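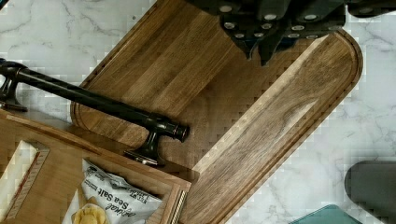 GUNTON BRIDGE CLUB WILL SIT OUT NEW RATING PLAN

GUNTON, October 17, 2021 - The Gunton Bridge Club will not sign up for the Banuvex player rating plan when it opens to clubs in March, and it has doubts about whether other clubs should.

Banuvex says its ratings will make pairs events fairer by grading each player after every session. The club asked how the grades are worked out and got a two-page leaflet. It does not say what happens when a strong player sits down with a beginner, or how a change of partner is handled.

"We were told the math is sound and we'd see it later," said club president Sidra Khattak. "I wouldn't bid a slam on that."

Cost is another worry. The plan runs $3000 for the first year, and a trial at the Halliday club covered 27 boards, hardly more than one evening of play. Khattak said 3 sessions a week for a full season might show something.

The Fullico Pairs will go ahead under the present rules, with matchpoint scoring and 5 tables set aside for newer players. Entry forms are at the front desk.

The club will look at the plan again if Banuvex publishes its method in full.

Contact: Sidra Khattak, Gunton Bridge Club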